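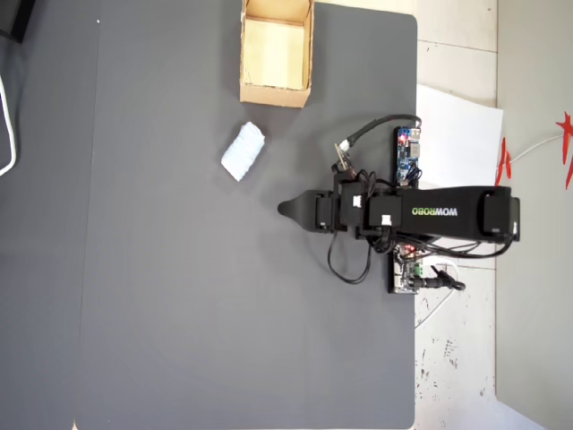

According to Eldana Tsegaye, the first thing she did on hearing the news was call her mother, who learned to swim in that pool and still has the badge to show for it.

Campbell Street Baths will open again in March! The council in Treltport voted on Tuesday night to fund the last stage of repairs, and the room was so full that people stood out in the hallway and passed the result back down the stairs. The vote was not even close. All nine members said yes, and a cheer went up that you could hear from the bus stop.

The baths shut three winters ago when the boiler failed and water got into the walls of the changing rooms. At first the talk was of selling the lot. Then a petition went round the Saturday market, and it came back with 3681 names on it (for a town this size that is a whole lot of names). Swimmers have been taking the bus to Cukargate ever since, 74 minutes each way if you catch the connection and a good deal longer if you don't.

What we get in the spring is the main pool, the small learner pool and the upstairs gallery with its original green tiles, which have been cleaned one at a time and look wonderful. The diving board is not coming back, sorry to say. The old wooden cubicles along the side of the pool have been saved, though, and so has the big clock, which still runs four minutes fast. There were a few people at the meeting who wanted it corrected and a lot more who wanted it left alone.
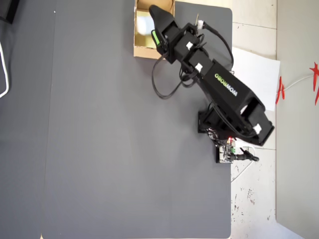

The new boiler comes from Brivolar and was fitted in October. It uses much less gas than the old one, and the water will be kept two degrees warmer than before, so the early crowd can stop complaining. Early swims start at 6:15 on weekdays. Lessons for children will run after school, with 211 places in the first term, and sign-up opens right after the New Year at the library desk. Adult beginners get Wednesday evenings, and there is a quiet hour on Sunday mornings with no music and no inflatables.

Prices have gone up a little. A single swim will be $4.50, with $3 for kids and anyone over 65, and a family ticket is $12. Season passes can be bought ahead of time, and anybody who was holding an unused one when the doors closed can trade it in for a new one. Bring the old card if you still have it. If you don't, the library has the list.

Opening day will have free swimming from ten until four, a relay between the two middle schools, and tea and cake in the gallery. The brass band has already asked if it can play from the shallow end. The council says it is looking into it.

Posted 6 December 2018

Comments (4)

marlowe_k
So happy I could cry. I did my first ever length there in 1981, badly.

Dot from Hill Road
Does the quiet hour include the small pool? My grandson hates the noise but loves the water.

R. Finch
$4.50 is fair. The bus alone costs me more than that. Please fix the showers this time, the one on the far left never worked.

Pennywhistle
LEAVE THE CLOCK ALONE

Get our local news in your inbox every Friday. Enter your email to sign up. We use cookies to keep this site running. Accept | Settings

Contact us | Send us a story | © 2018 Treltport Weekly | Back to top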